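Kombo, carte des données (version du mardi 27 janvier 2026)

Kombo rassemble 2876 fiches de cartes mères et de boîtiers industriels, avec formats, entraxes et connecteurs. Un vrai plaisir à explorer !

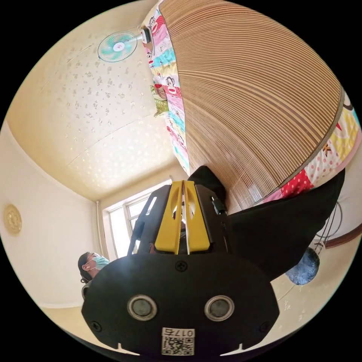
Les fiches sont produites par Nikard, notre outil d'inventaire, qui rattache chaque pièce à un code court. Le principe est celui de l'étiquette blanche « 017 » avec son code QR : un numéro lisible à l'œil, un code pour la machine. Simple, et ça change la vie quand on trie un rack !

Contenu
1700 fiches de cartes mères
848 fiches de boîtiers
le reste : alimentations et fonds de panier
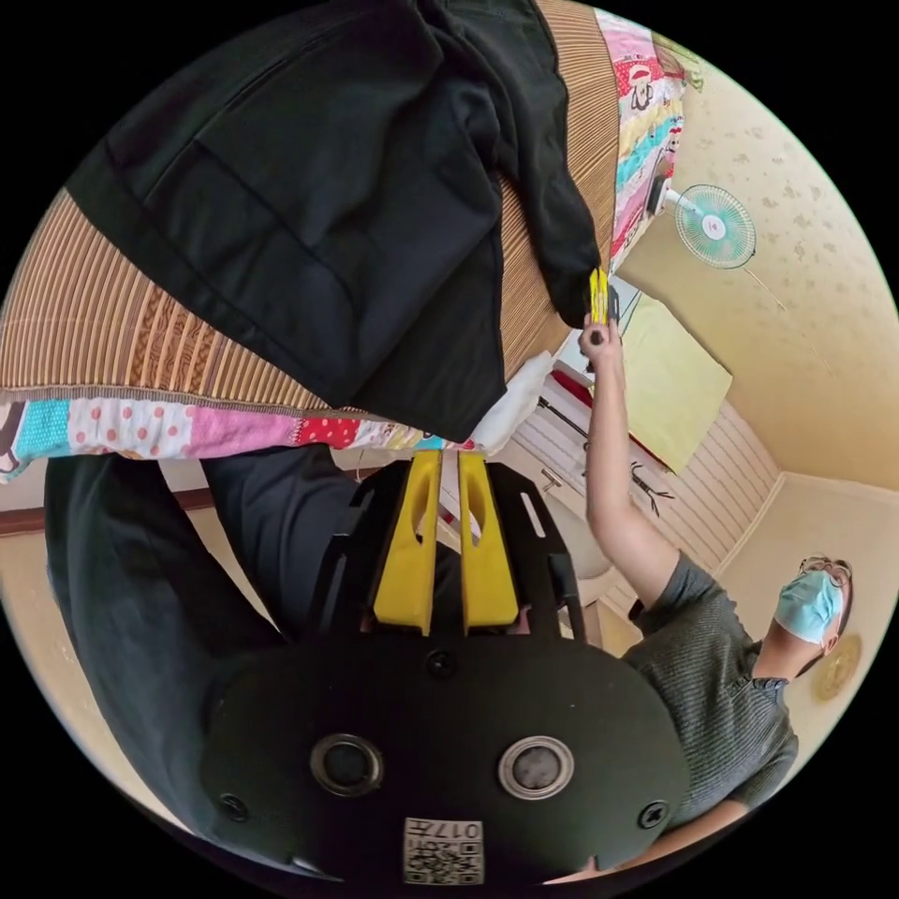 Deux doigts jaunes, étiquette et code QR en bas du corps noir.

Installation
1. Récupérer l'archive Storkix et la décompresser.
2. Lancer tullum import sur le dossier (comptez 600 Mo).

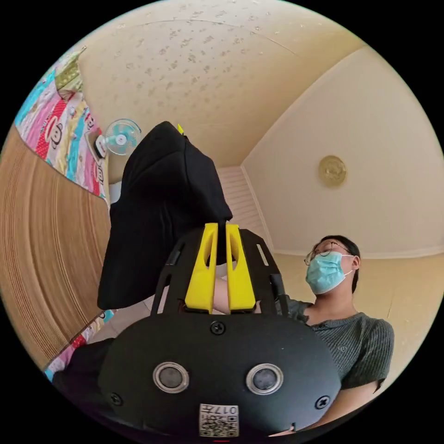 3. Vérifier les doublons avec tullum check.

Limites connues
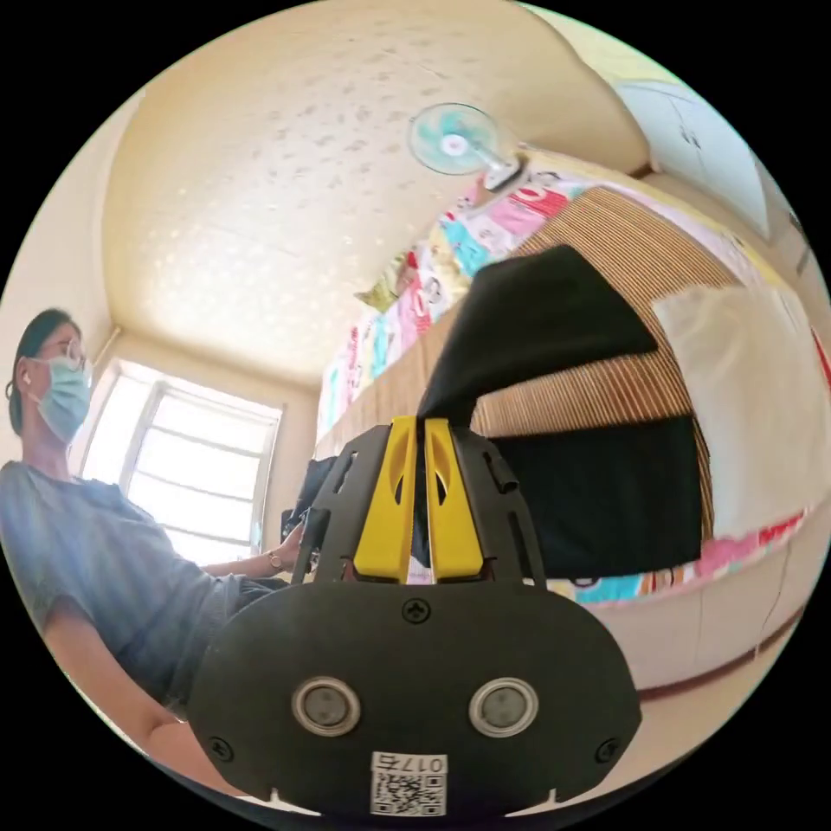
Le champ « fixation » reste incomplet pour les fiches saisies avant août. On y note le type et la place des vis, par exemple trois vis cruciformes noires, une en haut et deux vers les coins inférieurs, comme sur la platine noire. Vos corrections sont les bienvenues, même minuscules !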